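Home Organizing Basics, Unit 3: Small Stuff and the Bed Problem
Notes by Gus Castellanos

Okay, so last unit we did closets and everyone got very excited about hangers. This time it's the little things, the hair clips and cards and tiny bags that have no home and end up wherever you last sat down. I love this unit! (My sister says I need to get out more.)

The method I teach is the one I picked up at the Pondska workshops. You take one open box, you set it on the bed, and every small item goes in before you touch a single piece of clothing. Don't sort yet – just gather. A shallow box is best, and plain cardboard is fine. Clothes get pushed up toward the headboard in the meantime, and yes, they can stay in a heap for now.
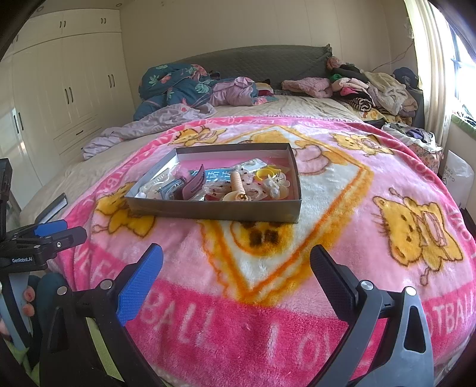
Tatiana Paulík asked whether the bed is really the right place for this, as she always runs out of energy and then has to sleep next to the box. Fair point, and she suggested a 60 minute limit, with the box moved to the top of a dresser when time is up, finished or not. I've added that to the method.

Once the box is full, make your piles on the blanket. Hair things together, paper together, bags and packets together. Trinkets go last, they slow you down (you start remembering where you got them and there goes the afternoon). Then fold the clothes, then the quilts and blankets.

For next time: do one box at home and write half a page on what was hardest to place. Bring the box if you can carry it – lids are on the supply table by the door.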